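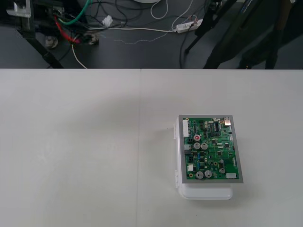
*Figure 1. Circuit board and white enclosure on the work table, view from the fixed camera.*

**Progress report: Etunis perception and planning software**
Submitted to Briltell, 5/22/19

**Summary**

Work in this period centered on the perception module and its link to the Dridska motion planner. Two of the three milestones in the current phase are complete. The remaining one, recovery after a failed grasp, has been moved to September with the agreement of the Martinelli site.

**Perception**

The module now estimates the pose of the board and of the enclosure as separate objects. Earlier versions merged the two whenever the board rested on top of the box, and the planner then received a single outline with the wrong height. The new version fits the gray metal border around the board first and looks for the enclosure only after that fit is accepted. White plastic against a white tabletop remains the harder case – edges are weak, and soft shadows on the table are sometimes taken for part of the box.

The labeled set stands at 3000 images. Of these, 679 show a board and enclosure stacked together. Labels for the upright capacitors were added so that the planner can treat them as areas to avoid.

**Planning and control**

The planner was run on 1246 recorded poses in simulation. Paths that pass over the taller capacitors are now rejected before they reach the controller. Planning time is acceptable for single picks but grows quickly when a second object is close by. Profiling has begun.

**Tooling**

The replay tool loads camera frames and planner logs on one timeline. Export to the Briltell review format is still done by hand.

**Next period**

- Add a shadow test to the enclosure fit
- Complete the profiling work and report the results
- Deliver a first version of grasp recovery
- Automate the review export

No change to the approved budget is requested.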